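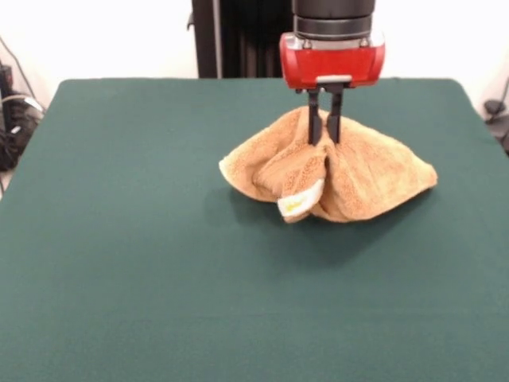

Ticket: dryer in unit 14 not drying, Darnton building
Opened by: Hedvig Söderlund
Assigned: Valter Holmgren
Status: closed, see last entry

Reported: towels still damp after a full cycle. Drum turns, light is on, no error. Tenant says it's been getting slower since May. Jeans take two cycles, bath towels three.

Entry 1 (VH)
Went up. Lint screen clean, tenant does it every load. Ran empty on high, drum gets warm but not hot. Exhaust flap outside barely lifting. Suspect duct.

Entry 2 (VH)
Pulled dryer out. Flex hose behind it squashed flat against the wall. Straightened it, pushed back with more of a gap. Flap opens a bit more now. Asked tenant to try a normal load and write down the time.

Entry 3 (HS)
Tenant called. Mixed load took 40 minutes longer than the dial says. Better than before, still not right. She has a Zillitz washer, asked if that could be leaving too much water in. Fair question. Valter pls check spin.

Entry 4 (VH)
Washer was set to low spin, has been since she washed curtains. Set to normal. Towels come out a lot lighter. But flap still weak so thats not the whole story.

Entry 5 (VH)
Took hose off at the wall and ran the brush in. Packed lint at the second elbow, almost 2 feet of it. Grey felt basically. Vacuumed the rest from outside. Flap now stands straight out with the dryer running.

Also replaced the foil hose with semi-rigid, had a Grandley one in the van. Clamps both ends, no screws.

Entry 6 (VH)
Test: one load of bath towels, normal spin, high heat, sensor dry. Dryer shut itself off at 27 minutes. Seams dry, hems dry. Did it again with timed dry to be sure, same.

Moisture sensor bars had a film on them from dryer sheets. Wiped with vinegar. Told tenant to go easy on the sheets, they do nothing good for towels anyway, make them soak up less.

Entry 7 (HS)
Tenant happy. Closing 1st January. Adding the duct to the yearly list, same run serves the unit below and I bet its just as bad.

To do, not part of this ticket:
- check unit below
- order more clamps
- spare brush rods, one is cracked

Comments

Chutima Kongkaew: Had the same thing on my Bisht dryer. Replaced the heating element first like an idiot, then found the duct. Check the flap outside before you buy parts.

Ingvild Berge: What size brush did you use? Mine gets stuck at the first elbow.

Valter Holmgren: 4 inch, same as the duct. Spin it clockwise the whole time or the rods unscrew and you leave the head in there. Ask me how I know

Sverre Sjöberg: vinegar on the sensor worked here too, thanks. was stopping with everything wet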